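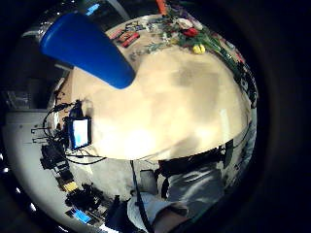
Fake flowers, a beige tabletop and a screen glowing light blue: a work table at Trundance.

My mother-in-law has one question about robots, and she asks it every time I come back from a reporting trip. Can it do the table yet? She means the whole business after dinner, when there are plates and mail and somebody's charger and a vase, and it all has to go somewhere so the thing can be wiped down. I've been writing about home machines for long enough that I should have a good answer. So in July I went to Trundance, a small company that works on exactly this, and spent two days getting in everybody's way.

I'd pictured something sleek. What I got was a big room with cables hanging in loops off the side of a table, and a bunch of artificial flowers that I liked so much I asked if I could have them when they were done (no).

"Flowers are horrible," said Napaporn Chantharasri, who runs the table work, and she sounded delighted. A plate is a plate, she told me. You can grab it at the edge almost anywhere. A bouquet is mostly air. Close a gripper on it and you get one petal, or four stems, or nothing, and the rest swings around and knocks over whatever was standing next to it. People just scoop. We don't think about it for a second!

Most of the work that week was people doing chores with a gripper held in the hand, a camera riding along on it, over and over. Pick up, move, put down. I had a go. It's a strange way to tidy up, like eating dinner with salad tongs, and after twenty minutes I had a new respect for my own thumb. I kept wanting to use my other hand. That's a real problem, by the way, and one they talk about a lot at lunch: so many chores turn out to be two-handed once you look. Opening a bag. Holding the bowl while you scrape it. Lifting the vase to wipe underneath.

Then we went over to the arm, which they call Paisan, and I got to see what it had picked up from all that practice. The job was to clear a table of ordinary clutter and put each thing in its place. Napaporn's group had been keeping score on single pickups of hard, simple things, boxes and cups and so on, and Paisan was getting 93 out of 100. That sounds terrific until you do the dinner math. A messy table might want a dozen pickups in a row, and at that rate you're more likely than not to have a fumble somewhere before you finish. And someone has to be home for the fumble.

On soft or floppy things the score was 71. I watched it go for a dish towel, pinch the table instead, think, go again, get a corner, and carry the towel across like a flag. I cheered. The engineers did not cheer. They wanted it folded.

It's also slow. I timed myself clearing the same stuff, and I was finished and drinking coffee while Paisan was still deciding about a spoon. But slow bothers me less than I thought it would. My dishwasher is slow. If a machine could do the table between ten at night and six in the morning without breaking anything, I'd happily let it take the full eight hours.

To see the other end of things I drove out to Jurnadov, where a firm named Zonovska packs parts for garden pumps. Sunee Kaewmanee has managed the floor there for years and has two arms working on one line. They move 1,000 fittings a shift, and on a good day she barely walks over to look at them. Same size fitting, same tray, same light overhead. She put tape on the floor where the bins go and gets very firm with anyone who nudges one.

I asked what the arms don't do, and she laughed and started pointing. They don't untangle the hoses. They don't sweep. They don't notice that a box got damp and the bottom's about to go. She reckons 80 percent of the small jobs in that building are still done by hand, and she doesn't see that moving much soon. "I'd give you both of them for one that could change a trash bag," she said. I passed that along to Napaporn, who groaned. Trash bags are on her list. They're a long way down.

I do think this is coming along faster than it was. Three years ago I watched a different arm at a different company spend a whole morning failing to pick up a sponge, and the towel trick at Trundance would have been the talk of the building. I wouldn't put money down on a machine for my own kitchen yet, and I'd keep it away from the good glasses for a while after that.

My mother-in-law listened to all of this while stacking plates up one arm, with the salt in her free hand. "So, no," she said, and handed me the sponge.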